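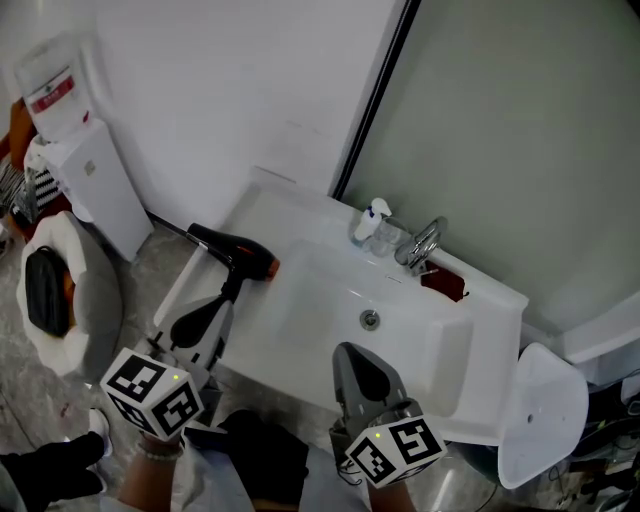
Put the dryer in a drawer and be done with it, went one reply to my last bathroom thread. Fair suggestion. There is no drawer. It's a wall-side basin with a broad flat rim, and the rim has been doing the work of a shelf. So this thread is about the rim.

Starting position: black hair dryer across the left edge, orange-tipped nozzle toward the bowl, cord running back to the wall. Pump bottle and glass cup side by side, left of the faucet. Everything on this basin is stored by gravity.

The dryer first. A dryer's balance point is near the junction of handle and barrel. Lay it across a rim and the contact is two short lines on a curved shell. Glazed ceramic has very little grip. A light pull on the cord will turn it.

Which way it turns depends on where the cord leaves. Cord toward the wall, nozzle toward the bowl: a slack cord does nothing, a snagged one rotates the barrel. I tried this on a dry rim with the dryer unplugged. It went off the rim on the third tug.

Outlet check, for those who will ask. The bathroom outlet is GFCI protected and the test button trips it. The dryer also has the bulky safety plug. Neither of these is a storage plan. Unplug it after use anyway. A dryer that is switched off but plugged in is still live at the cord.

If a dryer does end up in water: don't reach for it. Cut power at the breaker if you can get there dry, then unplug it, then throw it out. Drying it on a towel for a week doesn't make it a good dryer again.

Solution one was an adhesive hook. Lasted 17 days. The hook held, the adhesive didn't. Painted wall, steam every morning, heavy thing hanging off the front edge of a small pad. The paint came with it.

Solution two is a steel ring holder from Wukar, screwed to a stud on the left side. Inner diameter 80 mm. Measure your barrel at the widest point that has to sit in the ring, and don't go by the nozzle. Nozzle attachments come off and the barrel is wider.

Let the dryer cool before it goes in a ring with a plastic liner. Mine has no liner. The first one I ordered did, and I sent it back.

Cord: one loose loop over the hook under the ring. Don't wrap it tight around the handle. The failure point on nearly every dead dryer I've opened is the first bit of cord past the strain relief, where the tight wrap bends it.

Now the cup and the bottle. Glass cup, hard basin, reach distance from the faucet lever. If you operate a single lever with soapy fingers you will sooner or later hit whatever is next to it. The cup moves to the wall side. I am open to arguments for a steel cup.

Pump bottle: it can stay, but keep the outlet over the bowl. Pumps drip after each stroke. When the drip lands on the rim it dries into a ring and glues the bottle down. Turn the spout inward and most of this goes away.

Rim cleaning takes 8 minutes with everything on it and under two with everything off. Timed on a Sunday, same cloth, same basin. Most of the difference is picking things up, wiping their undersides and deciding where to put them.

Method, since it was asked for before. Warm water, a little dish soap, soft cloth. Back edge first, around the faucet base, then the sides, bowl last. Dry the faucet base. Hard water left there builds a crust that the cloth stops removing after a month or so.

If there is already a crust: paper towel soaked in diluted white vinegar, laid on for a few minutes, rinsed well. Short contact only on chrome. Don't use it on stone. And never mix or follow it with bleach.

Drain. The round metal drain is flush enough that hair goes straight past it and collects just below. Pull it with a plastic barbed strip before using anything from a bottle. One strip, four passes, one unpleasant object, and the bowl empties normally.

Test for a slow drain: close it, fill to a mark, open, time it. Write the number down. Repeat in a month. "Seems slow" is not data and I say this as somebody who lived with "seems slow" for most of a year.

The other basin, the white ceramic one tipped up on the right, is going in the second bathroom. Secondhand, from the salvage yard in Birnedville, 147 dollars including the bracket. It stays upright until the wall is ready.

On storing a basin out of its box: put something soft under it. Ceramic takes an even load well and a point load badly. A grain of grit under an edge on a hard floor is enough for a chip. Folded cardboard is fine. Carpet offcut is better.

Before mounting secondhand ceramic, tap it all over with a knuckle. Sound ceramic rings. A hairline crack gives a flat, dead note. Then fill the bowl and leave it overnight on dry newspaper. Do both. The tap test misses things.

Faucet for that one is undecided. The Seltgate has the shorter spout and the Karpenko has the cartridge I can get locally. Spout reach matters more than looks – too short and you wash your hands against the back of the bowl.

Measure reach from the center of the faucet hole to the center of the outlet, then compare it with the distance from the same hole to the drain. I want the water landing slightly behind the drain. Directly onto the drain splashes more.

Shelf question, asked twice now. Yes, a shelf is planned, on the wall above the back edge, high enough that the lever clears it at full lift. Cardboard mock-up first. The previous mock-up showed I would hit it with my forehead when rinsing my face, so the height is under revision.

Until then the rule is: bottle may live on the rim, cup goes to the wall side, dryer goes in the ring. Will post the drain time for the second basin once it has a wall to hang on.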